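件名:Sindaラベルプリンターが2枚ごとに白紙を吐く(Idus連携時のみ)
状況:解決済み(たぶん)
投稿者:Ketsara Thepsuriya

こんにちは、Tanasarnの備品室でラベル係をやっているKetsaraです。係といっても、プリンターの隣の席だったという理由で任されただけなので、用語が変だったらすみません。

困っているのは題名のとおりで、在庫管理のIdusからSindaに印刷を投げると、2枚普通に出たあと必ず白紙が1枚混ざります。最初は「まあ紙がもったいないな」くらいだったんですが、白紙が挟まると次のラベルの文字がちょっとずつ下にずれていって、しばらくするとバーコードの下端が切れます。切れたバーコードはもちろん読めません。読めないラベルを貼ると棚卸しのときに泣くのは私です。

先に環境を書いておきますね。

プリンター:Sinda、卓上の感熱タイプ。USB接続。
ソフト:Idus、先月アップデート済み。
ラベル:Prarkowから買っているロール。はがせる糊のほう。
PC:備品室の共用パソコン。みんなが使うので設定がいつのまにか変わっていることがあります(ここ、あとで効いてきます)。

普段貼っているのはマスクとかガーゼとか、そういう衛生用品の棚や袋です。品目が多いので、Idusの登録番号がそのままバーコードになる今の仕組みはすごく気に入っています。だから手書きには戻りたくないんです、本当に。

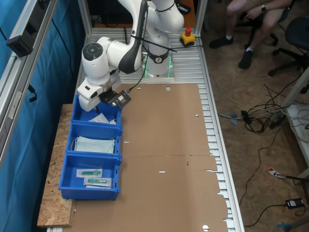
さて、ここに相談する前に自分で試したことです。順番に書きますが、途中で腹が立って順番どおりじゃないところもあります。

まず電源の入れ直し。効果なし。次にUSBケーブルを別のに交換。これも効果なし。ロールを外して入れ直したら最初の数枚はきれいに出たので「勝った!」と思ってお茶をいれに行ったら、戻ってきたときには白紙の列ができていました。くやしい。

印字ヘッドの掃除もしました。説明書にあるとおり電源を切って、綿棒にアルコールを少しつけて横に拭くやつです。綿棒はけっこう黒くなったので、掃除そのものはやってよかったと思います。印字もくっきりしました。くっきりした白紙問題が残りました。

それからテスト印刷。本体のボタン長押しで出るほうは、何度やっても白紙が混ざりません。ここで初めて「あれ、本体は悪くないのでは?」と思い始めました。メモ帳みたいな別のソフトから印刷しても大丈夫。Idusから出したときだけおかしい。

午後の追記です。

隣の部屋のDecha Onsriさんに見てもらいました。「ラベルとラベルの隙間を見るセンサーがずれてるんじゃない?」とのことで、キャリブレーションをやり直しました。Sindaの場合は、ふたを閉めて、紙送りボタンを押しながら電源を入れて、ランプが点滅したら離す、です。紙がしゅーっと何枚か出てきて止まります。

結果、少しだけ良くなりました。文字のずれが小さくなったんです。でも白紙は相変わらず出ます。Dechaさんは「じゃあ知らない」と言って帰りました。はい、ありがとうございました。

ついでに、どの品目で出るか確認しようと思って、貼る相手が違えば何か違うのかもと、よく使うものから順に印刷してみました。今考えるとプリンターは何に貼られるかなんて知らないので完全に無駄なんですけど、そのときは必死でした。袋もの用のテンプレート、棚用のテンプレート、どっちも同じ症状です。
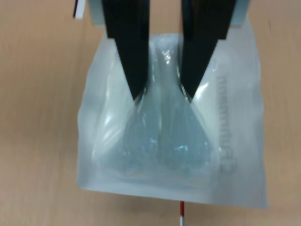
袋もの用ラベルの相手になる、半透明の白っぽい袋

袋用のテンプレートは品名が2段になっているタイプで、下の段にバーコードが来ます。つまり下にずれると真っ先にバーコードがやられる配置です。棚用のは品名が横に来るので、ずれてもまだ読める。「棚用は大丈夫なんだけどなあ」と前から思っていた理由がようやくわかりました。大丈夫じゃなかった、見えていなかっただけです。

返信:Pongsak Phromma

Ketsaraさん、詳しく書いてくれて助かります。Idusをうちでも使っている者です。本体のテスト印刷が正常なら、センサーより先に用紙サイズの設定を見たほうがいいと思います。Windows側のドライバーの用紙サイズと、Idusのテンプレートの用紙サイズ、両方です。片方だけ見て「合ってる」と安心する人が多いので、必ず両方お願いします。あと、Idusのログにエラー番号が出ていませんか。設定画面のいちばん下、「印刷履歴」を開くと見られます。

返信:Ketsara Thepsuriya

Pongsakさん、ありがとうございます!印刷履歴なんて画面があるのを今日まで知りませんでした。開いてみたら、927という番号がずらっと並んでいました。ちょっと怖かったです。「927:用紙長の不一致」と書いてあります。もうこれ答えですよね……?

で、言われたとおり両方見ました。ドライバーのほうは正しいサイズ。Idusのテンプレートのほうは、高さが実物より2ミリくらい大きくなっていました。ロールの箱の表示と見比べて、念のため定規でも測ったので間違いないです。

たぶんこういうことだと思うんです。1枚ごとにちょっとずつはみ出して、たまったぶんがラベルの隙間をまたいだところで、プリンターが「次の紙に行かなきゃ」となって1枚まるごと送ってしまう。素人の想像なので違っていたら教えてください。

返信:Pongsak Phromma

だいたいそれで合っていると思います。テンプレートの高さを直して保存、そのあとIdusを一度完全に終了してください。右上のバツだけだと裏で動いたままのことがあるので、通知領域のアイコンからも終了で。そのあともう一回キャリブレーションです。

返信:Ketsara Thepsuriya

やりました!結論から言うと、白紙は出なくなりました。ただ、一回では直らなかったので、つまずいたところも書いておきます。同じ目にあう人がいるかもしれないので。

つまずきその一、保存したはずの高さが元に戻る。これは共用テンプレートと個人用テンプレートが同じ名前で両方あったせいでした。私が直していたのは個人用で、印刷に使われていたのは共用のほう。共用を直すには管理者の権限が必要で、Lamai Saengthongさんに頼んで入ってもらいました。Lamaiさんいわく「前にロールを買い替えたとき、誰かが試しに数字をいじったのかもね」だそうです。誰かって誰でしょうね。まあいいです。

つまずきその二、Pongsakさんの言っていた通知領域。私は完全にバツだけで閉じていました。アイコン、いました。小さい矢印の中に隠れていました。
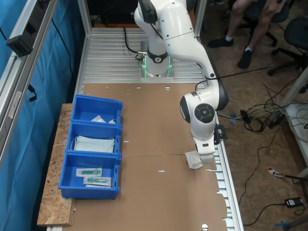
つまずきその三は、キャリブレーションのあとに出てきた試し刷りの見方です。外枠が全部きれいに出ているか見ろと説明書にはあるんですが、細い線なので白い机の上だと台紙と机の境目がよくわからなくて、私は一度「枠は出てる」と見間違えました。下の線が抜けていたんです。そこで作業台のほうに持っていって見直しました。台の大部分が茶色い段ボールの大きなシートで覆われているので、白いものを置くと端がはっきり見えるんですよね。ラベルをそこに並べたら、下の線が抜けているのが一目でわかって、自分の目に軽くがっかりしました。線の抜けは、ロールのガイドをもう少し内側に寄せたら直りました。紙がわずかに斜めに送られていたみたいです。

そのあと袋用と棚用を続けて印刷して、どちらも問題なし。バーコードもリーダーでピッと一発です。久しぶりに聞きました、この気持ちいい音。

印刷履歴のほうも、直したあとの分には927が出ていません。古い分は残っていますが、これは消せないものですか?見るたびにどきっとするので、消せるなら消したいです。

返信:Pongsak Phromma

よかったです。履歴は消せませんが、表示期間を「今日のみ」にすれば見えなくなります。古い記録はあとで役に立つことがあるので、私は残すほうをすすめます。

返信:Ketsara Thepsuriya

なるほど、じゃあ隠すだけにしておきます。

もうひとつだけ、関係あるようなないような質問をさせてください。表面がふくらんだ透明カバーのパッケージって、みなさんラベルをどこに貼っていますか?カバーのふくらみの上に貼るとバーコードが曲がって、リーダーが角度によって読んだり読まなかったりします。今日は印刷がきれいになったぶん、貼り方の下手さが目立ってしまって……。 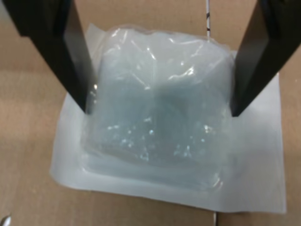

こういう前面が透明なタイプです。後ろは白い台紙

最初は正面のど真ん中に貼っていたんですが、中身が見えなくなると取りに来た人に不評で、しかも曲がる。端の平らなところに貼ればいいのはわかるんですけど、今の袋用テンプレートだと横幅が足りなくてはみ出します。

返信:Uthai Nilsuwan

横から失礼します。うちは裏の台紙に貼っています。平らだし、はがすときも破れにくいです。探すときに裏返す手間はありますが、棚の側に同じラベルが貼ってあればそんなに困りませんよ。どうしても表がいいなら、Idusに「細幅」のテンプレートがあるはずです。品名が短く切られるので、略称の欄を埋めてから使ってください。空欄だと品名の頭のほうしか出ないので、「滅菌」だけのラベルが大量にできます。私はやりました。

返信:Ketsara Thepsuriya

「滅菌」だけのラベル、想像したら笑ってしまいました。それは困る。

裏貼り、さっそく少しだけ試しました。リーダーの読みは正面よりずっといいです。ただ、裏にもともと何か印刷がある品だと重ねたくないので、そこは細幅のほうでやってみようと思います。略称の欄はまるごと空っぽでした。地道に埋めます。

というわけで、同じ症状で検索してきた人向けに、最終的に効いた手順をまとめて貼っておきますね。

1. Idusの印刷履歴を開いて、927が出ているか見る。
2. ドライバーの用紙サイズと、Idusの共用テンプレートの用紙サイズを両方、箱の表示と見比べる。個人用に同じ名前のものがあったら、どっちが使われているか要確認。
3. 直したら保存して、通知領域からIdusを終了する。
4. ロールのガイドを紙の端にそっと当てる。ぎゅうぎゅうにすると今度は紙が送られません(やりました)。
5. キャリブレーション。試し刷りは外枠の下の線まで見る。

共用テンプレートは、Lamaiさんに頼んで管理者以外は編集できない設定にしてもらいました。私も編集できなくなりましたが、しかたないです。

チケットは一応このまま数日開けておいて、白紙がまた出なければ閉じます。PongsakさんもUthaiさんも、ありがとうございました!あとDechaさんも、センサーの件は半分当たりだったので、明日お菓子を持っていきます。

追記:今朝もまとめて印刷しましたが、白紙はゼロです。閉じますね。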